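Flakus – Call for Participants: Hand-Held Gripper Demonstrations, Soft Objects

Posted March 2022
Reference: Skuvmont collection, second round
Type: Paid, part-time, fixed term
Location: On site, Terneo building, ground floor

Summary

Flakus is recruiting participants to record manipulation demonstrations with a hand-held gripper. The recordings are used to train a learning system that picks up, turns, passes and sets down soft objects. The first round covered boxes, bottles and kitchen items. The second round covers textiles, plush toys, bags and other objects that change shape when squeezed.

No background in robotics is needed. Steady hands and the patience to do a short task many times in slightly different ways matter more. Participants from the first round may apply again.

The work

Each participant works at a table with one gripper and a set of objects. A task card states the start condition and the end condition, for example "toy in the gripper, released inside the marked area, upright." How you get from one to the other is left to you, within the limits on the card. A session consists of 40 accepted demonstrations. Rejected ones do not count toward the 40, but you are paid for the time they take.

A demonstration is accepted when:
– the object stays in view of the gripper camera from first contact to release
– both fingers touch the object before it is lifted
– the motion runs without a stop longer than 2 seconds
– the end condition on the card is met

Failed grasps are kept separately under their own label. If an object slips, finish the motion or return to the start pose and press the side button twice. Do not try to save a bad grasp with your free hand.

Some cards are written for two people, one holding or handing over an object and one operating the gripper. You will be asked to do both. Hands and forearms may therefore appear in the recordings. Faces and voices are not recorded, and any segment where a face comes into view is deleted before the data leaves the building.

Schedule and pay

Sessions are 155 minutes including setup, calibration and two breaks. Participants commit to at least six sessions and may do no more than one per day. Pay is by session, issued every second week, at the rate given in the participant agreement. Travel is not reimbursed. Collection runs until the end of July.

We have 46 places. Places are filled in order of completed screening, and a waiting list is kept after that.

Requirements

– 18 years of age or older
– Able to hold and operate a light tool in one hand for up to ten minutes at a time
– No current wrist, elbow or shoulder injury
– Comfortable reading short written instructions in English
– No allergy to synthetic fur or polyester fill

Left-handed applicants are encouraged to apply. The first round was heavily right-handed and we would like to correct this in the second. Please remove rings and bracelets before a session. Nail length is not restricted.

Screening

Screening takes one visit. You will calibrate a gripper with help from the session lead, complete ten practice demonstrations and go over the recordings together. Squeeze force is the usual point of correction. On plush, the fingers should press in far enough that the fabric bulges a little between them, and no further. Grasps across the body transfer better to the learning system than grasps on ears, tails or other small parts, so most cards ask for the body.
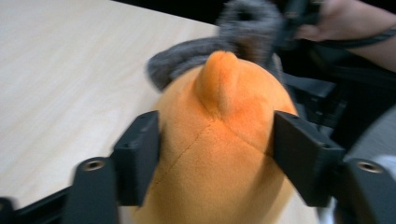
Nikolaidis, in a comment left under the first-round posting, wrote that the first session was slower than expected and that most of the early rejections came from pausing in mid-air to think about the next move. By the third session the pauses were gone. The same comment asked for more variety within a session, as 40 repeats on one object made it hard to keep the approaches different. Second-round sessions are now split across four or more objects, and the card order is shuffled.

Data and consent

You will sign a consent form at screening. Recordings are stored under a participant number. You may withdraw at any time and keep payment for completed sessions. Requests to delete your recordings are honored until the data set is frozen – the freeze date is printed on the form.

How to apply

Use the form on the Flakus participant page and enter "Skuvmont" in the reference field. Include your dominant hand, the hours you are available and whether you took part in the first round. Do not send a résumé. Applicants are contacted by email with a screening time.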